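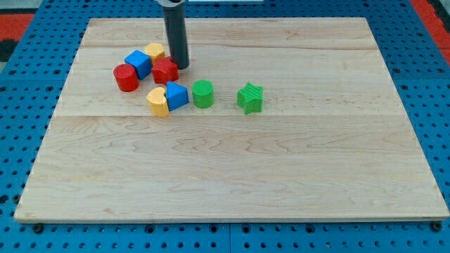
Photo: Skondomo open day file, Table 2

Skondomo Open Day — Demonstration Area Safety Checklist
Site: Clusuvari Hall, east bay
Inspection date: 27 March 2022
Checked before doors, again at the midday changeover
Marks used: OK / Fix / N/A

1. FLOOR AND ACCESS

1.1 Walkway between tables at least 900 mm clear — OK
Comment: Narrowest point is beside the brochure stand. Moved the stand back against the wall.

1.2 Cables covered or taped — Fix
Comment: Extension lead behind Table 3 had lifted at one end. Re-taped before doors. Needs a proper cable cover for the May session.

1.3 Exits clear and signs lit — OK

1.4 Barrier rope in place, 400 mm from table edge — Fix
Comment: Fine at Tables 1 and 2. Table 3 rope was sitting too close and was moved out. Kids lean on the rope, so the posts want heavier bases.

2. TABLE 2, SHAPE BLOCK DEMONSTRATION

2.1 Work surface level, no rocking — OK

2.2 Board lies flat, no splinters or raised joins — OK
Comment: Maple board on the blue perforated top. Ran a hand along both seams and the front edge. Smooth.

2.3 Blocks in good condition — OK
Comment: Eight wooden blocks on the board, two each of red, blue, yellow and green. No chips or loose paint found on handling. The ridged tops on the green ones are part of the block. Any block that lands on the floor gets checked before it goes back.

2.4 Blocks grouped away from the front of the board — OK
Comment: All are toward the back left, under and beside the arm. The green star sits a bit apart from the others. Leave the front half of the board bare at the start of each run so visitors have no cause to reach in.

2.5 Arm mounting tight, no play at the collar — OK

2.6 Emergency stop tested — OK
Comment: Pressed twice, arm halted both times. Button is on the operator's side. Please don't park the clipboard on top of it.

2.7 Reduced speed setting locked — Fix
Comment: Setting was right but the lock was off. Locked and key returned to the Bhatia desk.

2.8 Operator present whenever power is on — OK
Comment: Lunch cover was missing from the roster. Added.

3. TABLE 3, SKASULETTI SORTING LINE

3.1 Guards fitted both sides — OK

3.2 Pinch point labels readable — Fix
Comment: Left label faded. Replacement ordered, temporary one on.

3.3 Noise at the rope — OK
Comment: 72 limit on our form is for the workshop. No separate limit given for public areas. Left as is.

4. GENERAL

4.1 First aid kit stocked — OK

4.2 Extinguisher in date — OK
Comment: Tag 2920.

4.3 Visitor numbers within room limit of 87 — OK
Comment: Close to it late in the morning. Held the door for a few minutes — no complaints.

Outstanding: cable cover, rope post bases, Table 3 label.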